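Uvon – Manual de montagem e utilização
Bancada de dois braços para treino de sutura

Secção 4: Câmaras, pinças e primeira sutura

Revisão de 29 de dezembro de 2020, terça-feira. Texto mantido por Nuala Heffernan, oficina partilhada de Derby.

Esta secção parte do princípio de que os dois braços já estão fixos à bancada, de que os cabos foram tensionados segundo a secção anterior e de que o botão de paragem corta a alimentação de ambos os lados. Se alguma destas coisas ainda não foi verificada, volte atrás antes de ligar seja o que for.

CUIDADO: O Uvon serve apenas para treino em almofada de sutura. Não o utilize em pessoas nem em animais, vivos ou mortos. As agulhas são verdadeiras e atravessam luvas finas sem dificuldade.

4.1 Preparar a almofada

1. Coloque a almofada no suporte com a incisão na horizontal, vista da câmara fixa.
2. Aperte os grampos laterais até a almofada deixar de deslizar. Se a incisão abrir sozinha, alivie um quarto de volta.
3. Reserve uma linha para ensaio e outra para trabalho. Uma almofada já usada serve perfeitamente, desde que a linha nova fique afastada dos pontos antigos.
4. Corte o fio. Para as primeiras sessões recomendamos fio preto, que o programa de vídeo Tran separa do fundo claro com menos erros.
5. Retire da superfície as pontas soltas maiores antes de calibrar.

Nota: a tinta vermelha que usamos para marcar a incisão espalha-se para os lados. Aplique pouca e deixe secar. Uma mancha larga não afecta os braços, mas engana a detecção de contraste.

4.2 Regular a câmara fixa

1. Ligue a luz anelar e apague a luz do tecto.
2. Centre a zona iluminada na incisão. As margens podem ficar escuras; o que conta é que as pontas das duas pinças, na posição de trabalho, caiam dentro da zona clara.
3. Foque na textura da almofada, e nunca no metal. Os reflexos das polias levam o foco automático a saltar.
4. Bloqueie o foco e a exposição no menu do Tran.
5. Leve a pinça esquerda até à linha e feche-a sobre o fio. Mantenha a direita aberta e mais baixa, sem tocar na almofada.

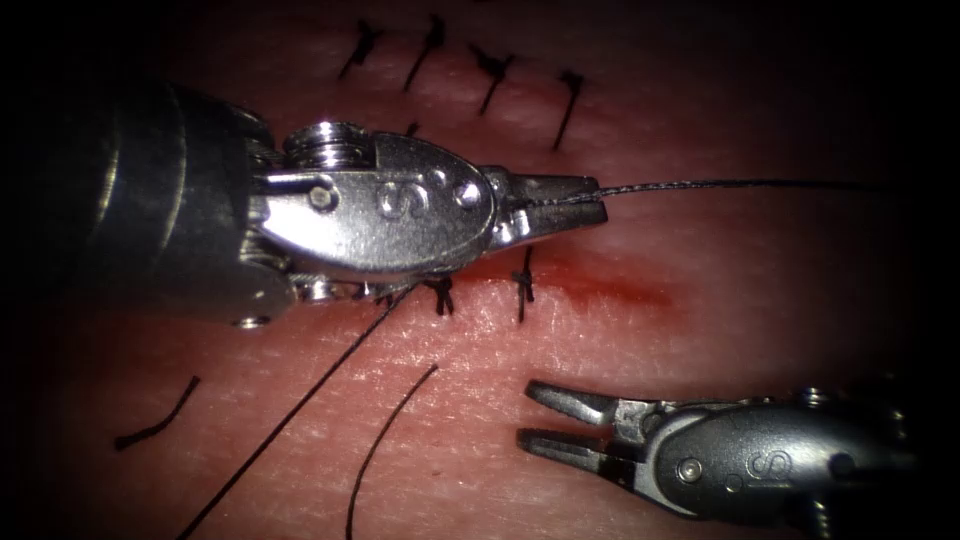 6. Puxe o fio devagar na horizontal, até ficar esticado. Se a almofada levantar nas bordas da incisão, a força está alta demais: baixe o limite em passos de 2 por cento e repita.
7. Largue o fio e volte a pegar-lhe no mesmo sítio. A pinça deve fechar sem que o punho rode. Se rodar, os cabos de um dos lados estão frouxos e é preciso refazer a tensão.
8. Troque de braço e repita o ensaio completo.

CUIDADO: Não limpe as maxilas com os motores ligados. Carregue no botão de paragem e espere que a luz do controlador se apague.

4.3 Regular as câmaras de punho

Cada braço tem uma câmara pequena montada junto ao punho. A imagem é menos nítida do que a da câmara fixa e a maior parte do campo fica fora de foco. Serve para verificar o que a pinça tem preso e para pouco mais.

1. Enrosque a câmara no suporte impresso, com o cabo virado para o lado do ombro.
2. Rode-a até a ponta da pinça surgir pela parte de baixo da imagem, perto do centro. Aperte o parafuso de plástico à mão. O de metal, que acompanhava os primeiros conjuntos, racha o suporte.
3. Feche a pinça sobre uma ponta de fio e levante-a um pouco acima da almofada.
4. Confirme no ecrã que distingue o fio preso de qualquer outro troço que passe por perto. Quando dois fios se cruzam, mova ligeiramente o punho: o fio preso acompanha a pinça.

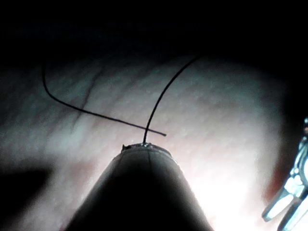 5. Baixe a intensidade da luz se a almofada aparecer quase branca. Nas câmaras de punho isto acontece antes de a câmara fixa dar qualquer sinal, portanto acerte a luz por elas e corrija depois a exposição da outra.
6. Verifique se a sombra do braço não cobre a zona onde o nó vai ser feito. Desloque o anel de luz para o lado oposto, se for o caso.
7. Grave a posição com o nome do braço (esquerdo ou direito). O Tran não avisa quando os perfis estão trocados.

Nota: em Drarnimholm montaram as câmaras por baixo do punho. Funciona, mas o cabo prende-se na segunda junta quando o braço recolhe. Se optar por essa montagem, deixe mais de 27 cm de cabo livre.

4.4 Verificar o percurso dos cabos e dos fios

Faça esta verificação sempre que mudar de pinça e também depois de transportar a bancada.

1. Afaste o braço da zona de sutura e pare-o com espaço livre dos dois lados.
2. Observe a imagem do punho com a luz da sala acesa. O metal escuro engole os pormenores quando só o anel está ligado.
3. Siga cada linha preta desde a peça metálica até sair da imagem. Nenhuma deve dobrar em ângulo vivo nem roçar numa aresta.

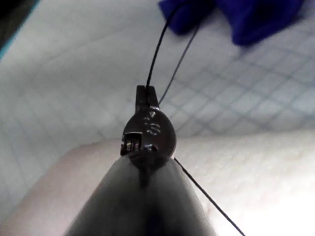

4. Mova o punho até ao limite para cada lado, à velocidade mínima. Se uma linha ficar tensa antes de o punho chegar ao fim do curso, pare e refaça o percurso.
5. Afaste panos, mangas e sacos da área de movimento. O braço não tem sensor de contacto e continua a puxar até ao limite de força.
6. Volte à posição de trabalho e confirme que a imagem fixa continua centrada.

4.5 Primeira sutura com os dois braços

1. Segure a agulha com a pinça direita. Deixe a esquerda livre para receber a ponta do outro lado.
2. Entre na almofada na perpendicular e siga a curva da agulha com a rotação do punho. Empurrar em linha recta dobra a agulha.
3. Receba a agulha com a pinça esquerda, feche e só depois abra a direita.
4. Puxe o fio até restar uma ponta curta do lado da entrada.
5. Faça o nó, corte as pontas e avance ao longo da incisão para o ponto seguinte.
6. Antes de cada passagem, abra bem as maxilas do braço livre e confirme que o laço de fio não ficou por baixo do punho.

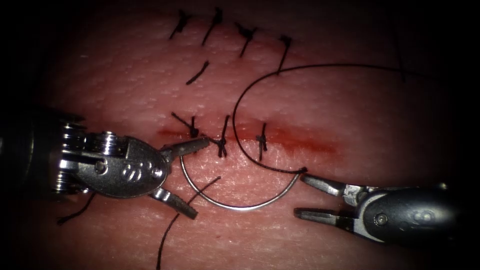 Figura 4. Agulha curva segura pela pinça direita, com três pontos atados sobre a incisão.

7. No fim, entregue a agulha à pinça direita, leve-a ao íman do canto da bancada e abra a pinça só quando a agulha encostar.
8. Carregue no botão de paragem, conte as agulhas e tape a almofada.

Se a agulha cair, pare os dois braços antes de a procurar. Use a pinça manual guardada na gaveta, nunca os dedos.

A limpeza das polias e a substituição dos cabos estão descritas na secção 5.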